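Food & Home | Small Kitchens

I drank bad coffee for 17 years and thought I was happy. Then my sister moved to Brorley and I started stopping at Makowska, a bakery with five stools and a line out the door by 7 a.m. -- and oh, that coffee!
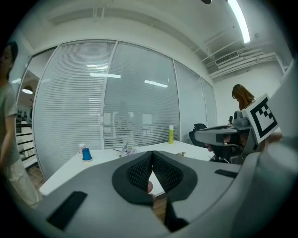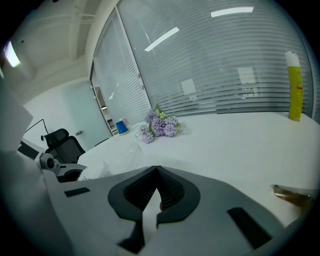 So I quit the pods. I bought a Kelitz hand grinder (my arm hurt for a week) and a bag of beans, and I started weighing everything like a chemist. My first cups were sour, then bitter, then sour again. Grind a little coarser, pour slower, and please -- rinse the paper filter.

Sign up for our newsletter

© Letisine Magazine | Contact | Back to top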